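Camera quote for a small clinic - does any of this make sense?

Forum: Building Security > Medical and Dental Offices
19 replies, 1303 views (first page shown)

Page 1

corridor_b
I run the front office for a two-doctor practice with a small procedure room. We got a quote from Marchand for a full camera setup and I'm having trouble believing half of it. They want the Grastent recorder, eight cameras, and a yearly plan called Cuvura that "learns normal patient flow." When I asked what happens when it sees flow that isn't normal, the rep said we'd get an alert. An alert to whom? I'm the only one at the desk and I can already see the waiting room.

The recorder alone is $3104. From what I can tell it's a computer with a hard drive in it.

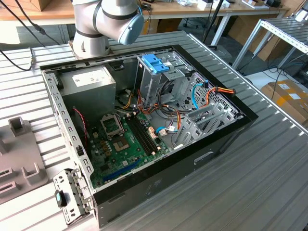
Re: Camera quote for a small clinic

pillbottle50
It is a computer with a hard drive in it. You're paying for the software and for somebody to answer the phone. Ask who answers the phone.

Re: Camera quote for a small clinic

Northstair
I'll disagree with the post above. I put in systems like this for a living and a recorder that's supported as one unit is worth money. When a home-built box dies at 7 a.m. you're the support department. Eight cameras does sound heavy for two doctors. Where are they putting them all?

Re: Camera quote for a small clinic

corridor_b
Front door, back door, waiting room, desk, med storage, hallway, parking lot, and one "outside procedure room" that on the drawing looks a lot like inside procedure room. I asked twice and got two answers.

Re: Camera quote for a small clinic

Northstair
Stop right there and get that one in writing. I wouldn't hang a camera anywhere near undressed patients without a lawyer saying yes on paper. The rest is normal. I'd drop the hallway.

Re: Camera quote for a small clinic

gauze_and_effect
We had the Cuvura plan for a year at our last office. It sent 50 alerts in February and most of them were the cleaning crew. We turned it off and the cameras recorded exactly the same as before. Maybe it's better now. I'd want to see it running in a real clinic before I paid, and a demo video doesn't count.

Also ask how many days of footage you get. "Up to" is doing a lot of work in those brochures. 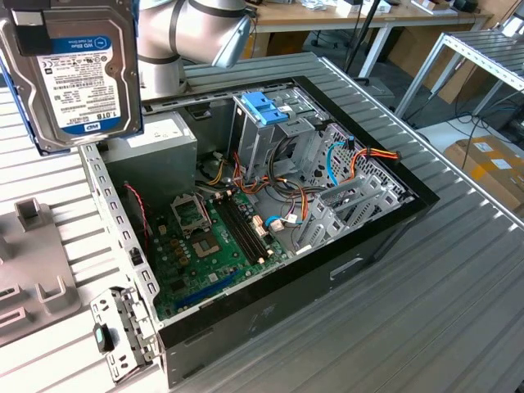

Madalena Teixeira
Support lead, Nastivis (vendor account)

Jumping in with the disclosure that we sell a competing recorder. Days of footage depends on camera count, picture quality and whether you record all the time or only on motion. Any seller should be able to give you a number for your own layout. If they won't, I'd keep shopping.

Re: Camera quote for a small clinic

pillbottle50
And what's your number for eight cameras, all the time, full quality?

Re: Camera quote for a small clinic

Madalena Teixeira
I'd need the camera models and frame rate first. Happy to work it out if the OP posts them.

Re: Camera quote for a small clinic

pillbottle50
So, "it depends." Same thing Marchand said.

Re: Camera quote for a small clinic

Northstair
It does depend, though. Be fair.

Re: Camera quote for a small clinic

corridor_b
Models aren't on the quote. It just says "HD dome" seven times and "HD bullet" once. I've asked for the real part numbers, a price without Cuvura, and a drawing with the procedure room camera moved or gone. Will post when I hear back - the rep is out until next week.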